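Bratis Restaurant - Frequently Asked Questions
Last updated 2022-12-10

Do I need to make a reservation?
For dinner, yes, we recommend it. The dining room has 17 tables and in the evening they are usually all taken. For lunch you can come without a reservation, but groups of more than 6 persons should call us the day before.

How long do you hold my table?
We hold it for 13 minutes. After this time we may give it to guests who are waiting at the door. If you are stuck in traffic, please call and we will keep it longer.

Can I choose where I sit?
You can ask for the garden side, the window bench or the low tables with cushions. We write your wish in the book, but we cannot promise it. The low tables are not comfortable for everybody - if you have a problem with your knees or your back, please tell us and we will give you a normal chair.

Is there parking?
We share a parking lot with the Cloutier bakery next door. It is free after the bakery closes. Before that, please use the street. The entrance to the lot is narrow and not well lit, so drive slowly.

Do you have dishes for vegetarians?
Yes. The menu has a full page of them, and the bean stew can also be made without butter. Our chef, Amancay Bravo, changes this page every two weeks.

I have a food allergy. What should I do?
Write it in your reservation and repeat it to your server when you sit down. We cook with nuts, milk, eggs and fish in the same kitchen, so we cannot guarantee that a plate is fully free of them.

Do I have to wear a mask?
No, it is your choice. If you would like one, ask at the front desk. Our servers may also wear one when they prefer to.

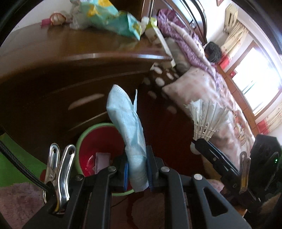

A folded light-blue disposable mask.

Can I bring my own wine?
You can bring up to two bottles for each table. We charge a small fee per bottle, and it is printed on the last page of the menu. Beer and strong alcohol from outside are not allowed.

Can I bring a birthday cake?
Yes, with pleasure. Give it to us when you arrive and we will keep it in the refrigerator. Plates, forks and candles are free.

Are children welcome?
Of course. We have high chairs and a small menu with simpler food. Children can also get a half portion of most main dishes.

Is the tip included in the bill?
For small tables, no. For groups of more than 6 persons we add a service charge, and you will see it as a separate line.

When are you closed?
We close for two weeks in February, when the family takes a vacation and the kitchen gets new paint. The exact days are on the door and on our answering machine.

Who do I contact about a private party?
Please ask for Isabelle Penner. She answers questions about menus, prices and music. If she is not in, leave your number and she will call you back.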